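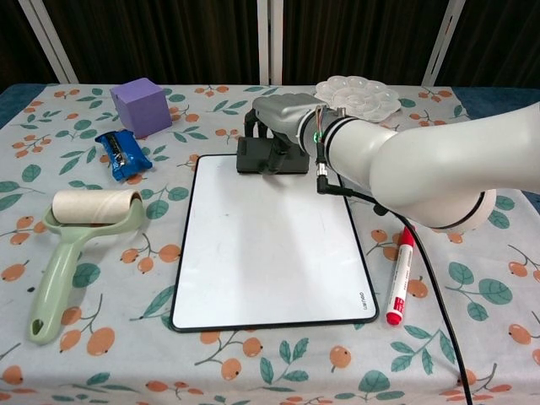 Whiteboard, portrait way up, with the red-capped marker to its right.

Mellor table set: boards, markers and small items
Page updated 11 Mar 2026

Reference gallery for the small items kept at the Mellor table. Record number 673. Entries follow the order of the stock sheet. Where an item has a known fault or a storage rule, it is given with the entry. Corrections to Ryan Ashworth.

Whiteboard
Thin black border, rounded corners. Writing surface blank, faint smudges remaining. Small grey print near one corner. Clean with a dry cloth first, then Prurik fluid if the marks persist. Do not use the abrasive side of a sponge. The previous board was withdrawn in January after the coating wore through.

Dry-erase marker
Red cap, white barrel, red print on the barrel. Store flat. Stored cap up, the ink settles away from the tip and the line goes pale. Spare markers are in drawer 4.

Lint roller
Sage-green plastic handle with a hanging hole, cream paper roll. Used on the tablecloth before the boards go down, as fluff picked up on the writing surface drags the ink. Refills are ordered from Zitisel, part 1635. The Flarkodon refill has a narrower core and does not fit.

Foam cube
Purple. Kept towards the back left. Marks easily with dry-erase ink and does not wipe clean, so keep it away from uncapped markers.

Paint palette
Clear plastic, flower-shaped, round wells around the rim. Back right of the table. Rinse in lukewarm water and leave upside down to drain. Acrylic left overnight has to be soaked before it will lift.

Tablecloth
Pale blue-grey ground, orange berry clusters, teal-green leaves. The pattern makes small orange or green parts hard to find, and Liam Holroyd has asked for a plain cloth for sorting work. Wash at low temperature, no bleach.

Wrapper
Blue, crumpled, silver and dark printing. Not a stock item. No number issued.

Storage
Boards go on shelf 7, face to face with a sheet of paper between. Markers and roller go in the tray below.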